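Ticket: Glasses case won't stay shut
Status: Open, waiting on reply
Opened by: Annapurna Naidu
Assigned to: Ashwin Fernandes, Tadetti customer care
Opened: January 18, 2024

Annapurna Naidu wrote:

Hi there! I bought one of your black zip cases back in November, the Dumton size, from the shop in Fallisberg, and I love it except that it has started popping open in my bag. The zipper goes all the way around nicely until the last little bit near the corner and then it just stops. If I force it, it closes, but then the teeth behind the slider split apart and I'm back where I started. My glasses are thin and dark framed, nothing chunky, so I don't think I'm overstuffing it (I used to keep a cloth in there too, but I took that out and it made no difference).

Things I've tried so far:
Rubbed a pencil tip along the teeth. Smoother for a day, then the same.
Ran the slider back and forth 15 times like one of the videos said to. Nope.
Left it zipped overnight under a big dictionary. It looked great in the morning and split again on the bus!

Is there a trick to this or is it just a bad zipper?

Ashwin Fernandes wrote:

Hi Annapurna, thanks for trying all that first, you've saved us both some typing. A split behind the slider usually means the slider has spread a little and isn't pressing the teeth together anymore. Could you check a few things for me?

1. Open the case flat and look for lint or thread caught at both ends of the zipper.
2. Put the glasses in folded, lenses down, and see whether a hinge is pushing on the edge where it sticks.
3. Zip it up with nothing inside. Does it still split?

A photo of the case opened up with the glasses next to it would help too. Please don't squeeze the slider with pliers yet, they crack pretty easily.

Annapurna Naidu wrote:

OK, did my homework! There was a bit of fuzz at one end, which I got out with a toothpick. Glasses in lenses down is better than how I had them, I'd been putting them in the other way up this whole time. Empty, it closed 4 times out of 5, and on the last try it split in the same spot as always. With the glasses inside it's more like a coin toss.

One more thing, in case it matters. My sister has the Moon case, the rounder one, and hers zips like butter with my glasses in it. So I'm pretty sure my glasses are fine and it's the slider. She won't trade, I asked.

If you can send just the slider I'm happy to put it on myself, I've done it on a jacket before. If it has to be a whole new case, black again please. And do I need to mail the old one back, or can I hang on to it until the new one gets here? I don't have anything else to carry my glasses in and I'd rather not have them loose in my bag with my keys.

Photo is attached, case open on the table and the glasses to the right of it.
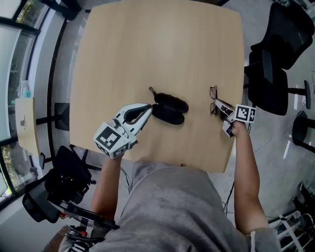 Attachment 1: black case opened out, with glasses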